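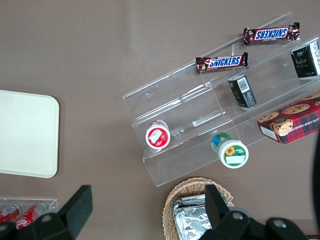
**Arranging a self-serve snack table with tiered acrylic stands**

Posted by Valbona Karagiannis, Walmont Community Centre

Our centre is reviewing the refreshment table that is offered to members during the afternoon program. The table has a plain brown top and is used for packaged items: chocolate bars, boxed biscuits, small lidded cups and bottled soft drinks. We own two clear acrylic stands with steps, several wicker baskets and a few light-coloured trays.

Members have told us that the small items are hard to find and that boxes slide over whatever is beside them. I would be grateful for advice on the following:

- which goods belong on the stepped stands and which in baskets
- whether a tray should be left free for people to place their selections on
- how allergen information should be shown once items are out of their outer cartons

Our budget for new equipment is modest. The monthly attendance is 507, and the table is restocked at 2 p.m.

---

**Érica Dantas**

The arrangement below has been in use at the Clernau branch library since May and may suit your purposes.

Stepped stands are best reserved for goods that keep their shape. Bottles do well on them, with one row on the higher step and another in front, labels facing the visitor. Chocolate bars may be laid flat along a step, provided that the name can be read from the serving side. Tall boxes should not be leaned against a stand. They are easily knocked, and they hide the lower step from anyone approaching at an angle. Please stand them behind it or lay them flat.

Loose packets and foil-wrapped items belong in baskets or in a tray with a raised rim.

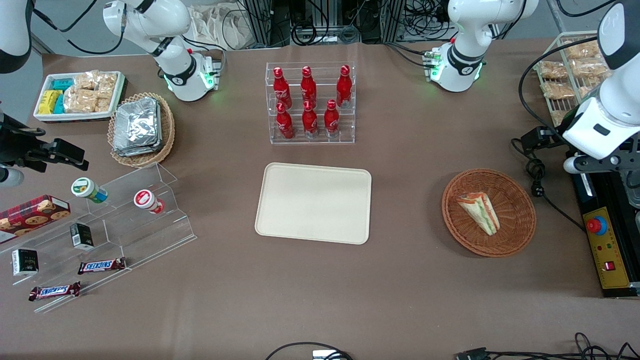
I would recommend keeping the middle of the table for an empty tray, with the stock placed around it. Visitors then have somewhere to set down what they have chosen before carrying it to their seats. Sandwiches should have a basket of their own, lined with paper, and should be put out in small numbers – the remainder stays in the refrigerator until needed.

With respect to allergens, we retain one outer carton for each product in a binder at the end of the table. A printed card directs visitors to it.

---

**Garnari**

Baskets are fine but get the shallow ones. Deep ones swallow everything.

---

**Dervishi**

I agree with the first reply on most points, although I would place the drinks at the far end of the table. At our hall the queue stopped wherever the bottles were, and moving them improved matters considerably.

Acrylic should be washed with mild soap and a soft cloth. Glass cleaner left ours cloudy within one season, and the supplier declined to replace them. Check also that the front lip of each step is intact, as round cups will roll off a step without one.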